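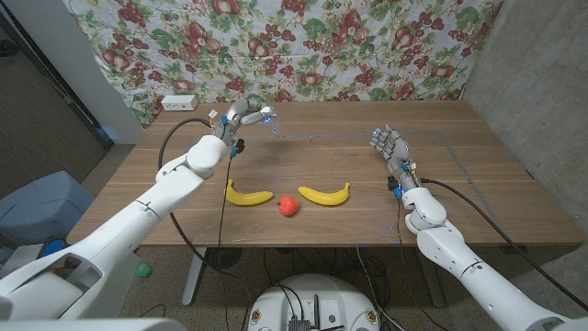

Our new preprint is finally out, and I want to explain it in a few short posts. The question is simple: when a robot with two arms must decide which hand will take an object, should it decide once at the start, or can it change its mind on the way? We test this with two bananas and an apple in a row, the apple between the bananas. The bananas are easy cases, one for each side. The apple is the interesting one, as both hands can reach it.

2/ The usual approach in our lab was to divide the table by a line. Left of the line, left hand. Right of the line, right hand. It works well until an object lies very close to the line. Then a small error in the position estimate gives the job to the other hand, and the robot looks nervous. We had this problem for all of the last project.

3/ Our method is called Cista. It keeps a score for each hand during the whole reach, and the score includes a cost for switching. So the robot may change hands, but it needs a good reason. The cost grows as the hand comes closer to the fruit.

4/ Before every trial both hands go to the same kind of start pose, raised over the table with the fruit below. I was too relaxed about this pose in the first version. If one hand starts even a little lower, it wins the apple more often, and you measure your start pose and not your method. Please check this if you try something similar.

5/ Numbers. We ran 900 trials on the real robot. In 342 of them the target was in the shared zone, where either hand is allowed. With Cista, 98 percent of the shared-zone trials ended in a grasp with no collision between the hands. The fixed line was clearly worse there, and the full table is in the preprint.

6/ Outside the shared zone I see no difference between the methods. I write this in its own post so that it does not get lost. If your objects are always far to one side, you do not need our method.

7/ Someone asked me already why we did not learn the switching cost from data. We tried. The learned cost was a little better on the objects it knew and worse on the others, so we kept the version tuned by hand. It has only 2 parameters and I can explain both to a student in around five minutes.

8/ What is still weak: all fruits lie still. When a person moves the apple during the reach, the score reacts too slowly, and the switch comes when the first hand is almost there. Effie Lamont is working on this part now with a faster tracker. Her early plots look good – but they are her plots, so I will let her show them.

9/ A reviewer from our workshop submission wanted a comparison with the MacLeish planner. We added it in the appendix. The comparison is not perfect, as that planner expects the full path before moving, and we had to restart it many times during one reach. I tried to describe this fairly. If you know the planner better than I do, please write to me.

10/ The code will follow at the end of January, after I clean the calibration scripts. At the moment they contain paths from my own computer and comments in two languages.

11/ I will give a short talk about this at the Otanbridge robotics seminar, and later also in Clurnley, where they asked for more detail on the start pose. Questions are welcome here too. I answer slowly but I read everything.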